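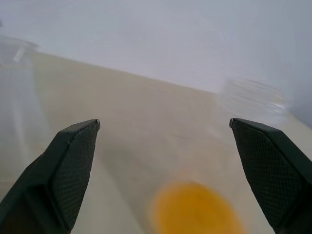 Zelle Nirkimeo: Einrichtung und Pflege

Stand: Mai, gepflegt von Olga Nieto und Anselmo Carretero
Umfang: 46 Episoden, zwei Arme, Aufgabe "Umschütten zwischen zwei Bechern"

Wozu diese Datei

Die alte README aus Grenport versprach eine Zelle, die "ohne Nachstellen" läuft. Das haben wir bei uns nicht gesehen. Wer die Daten verwendet, sollte wissen, wie die Arme eingestellt waren und woran wir selbst zweifeln.

Greifer

Beide Arme tragen schwarze Zweifingergreifer mit geriffelten Innenflächen. Backen vor jeder Sitzung trocken abwischen, danach die Nullstellung neu anfahren. Laut Macario Tlapale hält die Nullstellung 300 Zyklen. Bei uns war der linke Greifer einmal schon nach acht Zyklen daneben - die Ursache ist offen.
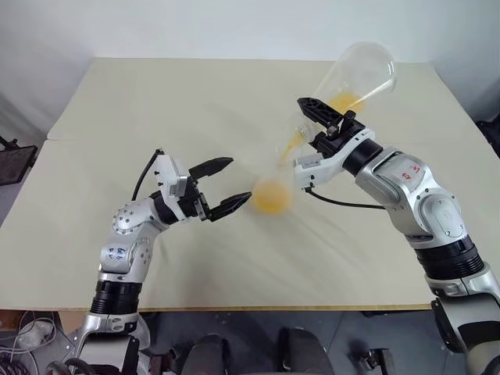 Die Greifkraft steht auf dem kleinsten Wert, bei dem ein leerer Becher nicht rutscht. Ob der Wert auch beim Kippen reicht, ist nicht sauber geprüft. Das Skript meldet jede Episode als Erfolg, in der beide Arme die Endlage erreichen. Wo der Inhalt dabei landet, weiß es nicht.

Kabel

Am Handgelenk genug Schlaufe lassen, dann das Gelenk von Hand einmal ganz durchdrehen. Spannt etwas, neu verlegen. Kabelbinder direkt am Gelenk haben wir wieder entfernt.
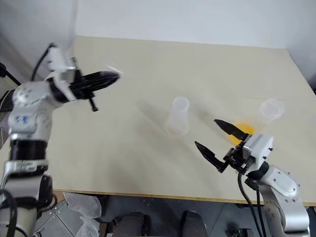
Die Kalibrierung der Kopfkamera ist der schwächste Punkt der Zelle. Das Verfahren von Gristisis setzt gut erkennbare Kanten voraus, und ein durchsichtiger Becher auf beiger Platte vor weißer Wand liefert davon wenig. Ramiro Cordero hält den Restfehler für unerheblich, ich nicht - gemessen hat ihn keiner von uns beiden. Bis dahin die Tiefenwerte an den Bechern bitte nicht als Referenz nehmen.

Offen

- Nullstellung links protokollieren
- Erfolgsmeldung durch Sichtprüfung ersetzen
- Restfehler der Kopfkamera messen

Korrekturen an Anselmo Carretero.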